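Multside collection group, weekly meeting, Tuesday, 2:00 p.m.
Lurnwood lab, station 2

1. Previous minutes
Accepted with one correction: the gripper calibration interval is 5 hours.

2. Episode count
Marker sorting stands at 796 accepted episodes. A further 114 are waiting for review. Review is to be cleared before new operators are scheduled.

3. Sorting task, station 2
Layout stays as is: two arms, three bins, loose markers on the wood top. Start positions of the markers are to be varied more between episodes. Wrist and overhead streams are both kept.
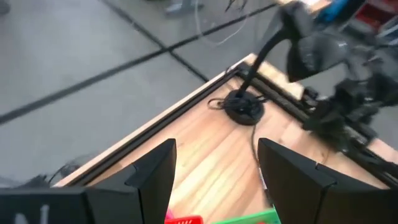
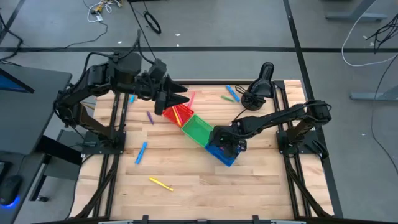
Episodes in which a marker leaves the table are to be tagged "drop" and retained. Episodes stopped by the operator before the first grasp are to be deleted. The group did not agree on how to label a marker placed in the wrong bin and then moved; left open until the next meeting.

4. Wrist stream blur
Fast return moves give frames that the Navell filter rejects. Proposal to cap return speed was accepted for a trial. Grasp and release segments are not affected by the cap.

5. Labels
Text instructions will name the marker color and the bin color in every case. "Put it away" and similar wording will be dropped from the prompt list.

6. Data transfer
Upload to the Sandhu server failed twice overnight. Local copies are to be held until checksums match.

Actions: review queue, speed cap trial, revised prompt list.

Meeting closed 2:50 p.m.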